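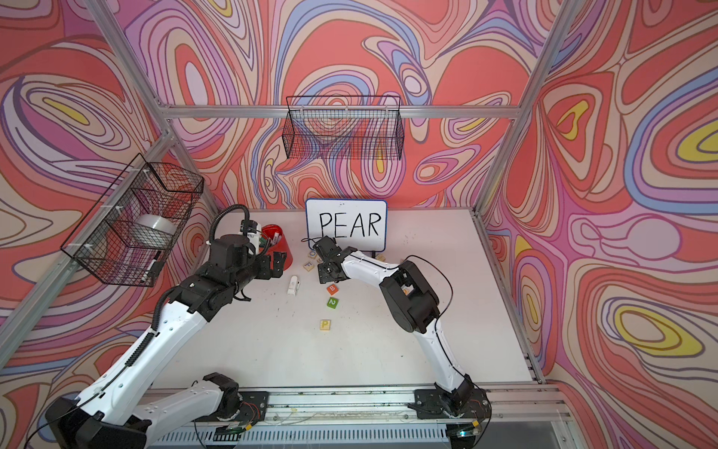

One parent wrote to us in August that she had expected a shop and found a spelling lesson going on, and she asked if we are a school or a seller of letters. We are a little of both, and we are glad she asked.

About Avotiņš

Avotiņš is a small spelling school for children in Hollenitz. We teach short words with wooden alphabet blocks and a whiteboard. The teacher writes one word in large capitals, for example PEAR, and the child looks for the letters and puts them in order on the table. There is no clock and there are no marks. When the word is ready, the child reads it aloud and we write the next one.

Our first course is called Rondden. It has 300 words, most of them from the kitchen, the garden and the street. Fruit comes early — children know the taste of a pear long before they know its spelling. The second course, Ultano, has 659 words and goes on to double letters and silent ones. Nobody must take both.

The room

We like a plain white table, so that the letters are easy to find, and walls with a lot of colour. Small things go into wire baskets on the wall, where they are in reach but do not take the place of the words.
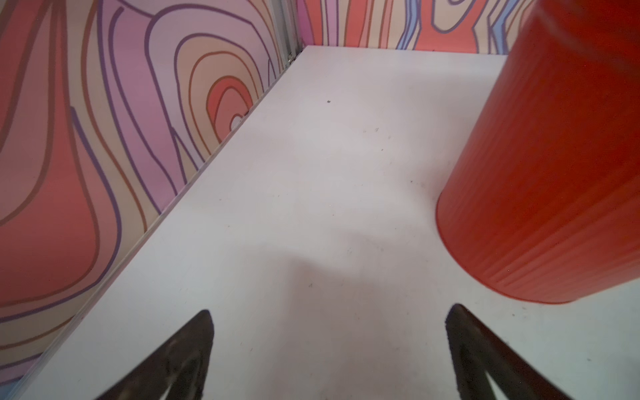 The white table, the patterned wall and a ribbed red-orange container.

Lessons are in English, in groups of up to 13 children. A lesson lasts forty minutes. Parents may stay for the first one, and many of them do — please bring a book, because the children work better when they are not helped.

If your child writes already but mixes up the letters, you can also come to us. We will start with the words which are difficult at home.

To ask for a place, write to the school office and tell us the age of your child and which words he or she can already spell.

Page updated Aug 10, 2024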